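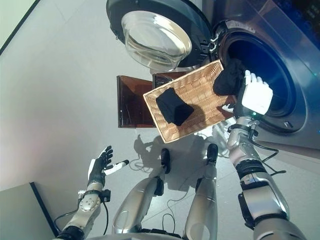

Section 4: Loading a dark wash

Right, you've levelled the machine and run the empty cycle from Section 3, so now you get to put some actual clothes in. I've done this every Thursday since we moved to Sovetcombe and I still like to have everything within reach before I start.

What I use: a shallow wicker basket, something low to stand it on, and a liquid made for darks (mine's from Clullow, but any will do).

1. Swing the door right back until it stops by itself. Don't force it past that point, the hinge won't thank you!

2. Put your basket directly in front of the drum, as close as you can get it. A low box or a board underneath saves a lot of stooping, and anything you drop lands in the wicker and stays off the floor.

3. Go through the pockets. Yes, all of them, even the silly little one on jeans.

4. Turn black things inside out and do up the zips. I leave shirt buttons undone.
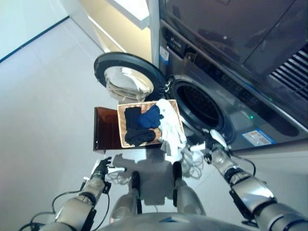
Anselmo Guerra wrote in to say he skips the basket altogether and carries his darks over in his arms, and that he has lost 2 socks behind the machine this year doing it. So, your choice, but I know which I'd go for.

5. Tip the near side of the basket up a bit and feed things in one at a time. Push each piece well to the back and let it fall open (a tight ball of black cotton comes out with pale streaks, I've ruined a good jumper that way).

6. Stop when you can still fit your hand in flat above the clothes.

Note: a really small load, just a couple of tops, can bunch up on one side and set the drum thumping during the spin. Add a dark towel if you've got one to hand.

7. Run a finger round the rubber seal and tuck in any sleeve or strap that's hanging over the lip.

Caution: never shut the door on trapped cloth. You'll get a leak, and you may nick the seal, and a new one from Teixeira isn't cheap.

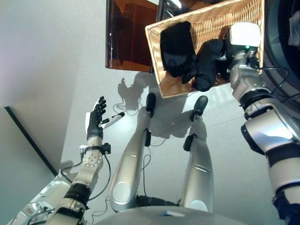
Could the basket be used for the wet things afterwards as well, Flovurov asked under the last version of this guide. It can, but line it with an old towel first, and let the wicker dry out somewhere airy before you put it away.

8. Close the door until it clicks, choose the cool dark programme and press start. Section 5 covers the drawer and how much liquid to pour in.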